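**Village shop stopped doing deposit returns, anyone else's?**

**eirlys_e** · Sep 6, 2025

Title says it. Went down with two bags this morning and was told they're not taking empties any more, take them to the big Vevilex in town. That's a 288 bus and a walk, with bags. Is this allowed?? What is everyone doing
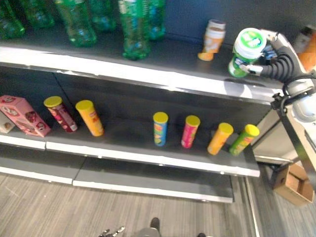
*drinks and snacks shelf, bottles up top*

Half of what they sell is bottles and cans. So they'll happily charge me the deposit but won't give it back.

---

**senyo_a**

Ours stopped in January. No notice, just a bit of paper on the door. I save them in the shed now and do one big trip when I've got the car. Wasps love it.

---

**thibodeaux_al**

Going to be unpopular here but I don't blame them. I worked in a corner shop for years and empties are a nightmare. Sticky, they stink, you've got nowhere to put them, and the collection comes when it feels like it. The shop gets pennies for handling and you lose a whole storeroom. If the floor space is tiny I'd stop as well.

---

**eirlys_e**

> The shop gets pennies for handling

I get that but I'm the one out of pocket? Its my money. I paid it at that till.

---

**thibodeaux_al**

You paid it at that till but it doesn't stay in that till. It goes up to the scheme. Shop's only passing it on. So it's not them keeping your money, you can still get it back anywhere that takes returns.

---

**abena.n**

"Anywhere that takes returns" being the problem. My mum doesn't drive. The shop is five minutes from her door and she liked going, she'd take her four or five bottles and get her paper. Now they go in the ordinary recycling and she just loses it. Small money, I know. But she's on a pension and it annoys her every single week, and then she rings me and I'm annoyed too.

Also why do they get to stop? I thought if you sell it you have to take it.

---

**senyo_a**

Think small shops can apply to be let off. Depends on the size of the place, and if there's another return point near enough. No idea what counts as near. Not a bus ride, you'd hope.

---

**augustina_s**

Hi, I run a shop (not yours Eirlys, miles away). We still take them, by hand, no machine. Can tell you how it looks from behind the counter if useful.

- We looked at a Nyarko machine. Second hand, 700 up front, then the service plan on top. Didn't fit through the storeroom door in any case.
- By hand means somebody checking each one. Crushed cans get refused at the other end so we have to refuse them too, and then we get shouted at.
- Record for one customer was 87 cans. On a Saturday. With a queue.
- Bags are collected once a week. In hot weather that's too long.

So why still do it? People who bring empties buy something. Every time, nearly. Bread, a scratchcard, whatever. I think shops that stop will notice, just not straight away.

---

**thibodeaux_al**

87 in one go is what I mean though. That's a lad doing the rounds of the park bins. Fair play to him but you can't run a till like that.

---

**augustina_s**

It was after a christening and she was very nice about it, but yes. We've got a limit up now, 30 at a time, mornings only. Nobody minded much once it was written down.

---

**abena.n**

See a limit would be fine!! Mum would be well under. Why go from everything to nothing

---

**eirlys_e**

Exactly that. Might go in and suggest it. Mornings only would suit most people round here anyway, it's all retired folk and me.

Augustina do you rinse them or does the customer?

---

**augustina_s**

Customer. Sign says empty and rinsed please. About half do. Keep the label on as well, if the barcode's gone there's nothing we can do with it. And don't squash anything, leave caps on plastic bottles, ours go back with the cap.

---

**senyo_a**

Wait you're not supposed to squash them? I've got a shed full of flat cans

---

**augustina_s**

Oh no. Depends how flat. If the code can still be read you might be ok at a machine, try one or two before you cart the lot down.

---

**senyo_a**

Right. Well. That's my Sunday gone

---

**thibodeaux_al**

Skirnberg garage out on the ring road has a machine that's quite forgiving, took some fairly bent ones off me. Open late too. Pays out as a voucher, mind, and you have to spend it in there and a sandwich is daft money.

---

**abena.n**

Vouchers only is another thing. Should be cash or card. Mum's not going to buy screenwash.

Anyone tried the Likix app? Supposed to show what's near you and when the machine's full.

---

**senyo_a**

Tried it. Map's ok. The "full" thing is wrong more than its right, turned up twice to a machine with a bin bag taped over it. Use it for opening hours and not much else.

---

**thibodeaux_al**

Worked fine for me, both times. Might be your area.

---

**senyo_a**

Might be. I've deleted it now

---

**eirlys_e**

Update. Went back this afternoon and asked properly. Owner wasn't in but the woman on the till said they never wanted to drop it completely, it was the storage, they'd had bags stacked in front of the staff toilet. She's going to ask about mornings only. I said 30 limit and she wrote it on her hand.

Also said there are 8 of us who've complained so far, which for our village is practically a riot.

---

**abena.n**

Good on you. Going to try the same with mum's. Should I write or go in?

---

**augustina_s**

Go in. Quiet time, after the school run. Letters go in the pile. And don't start with the law, I'd get my back up straight away. Ask what the problem is first, it's nearly always space or staff.

---

**thibodeaux_al**

Agree with that. Still think they should pay shops a proper handling fee and then none of this comes up. But yes, go in and be nice.

---

**eirlys_e**

Will post when I hear from the owner. Bags are in the porch for now. Caps on.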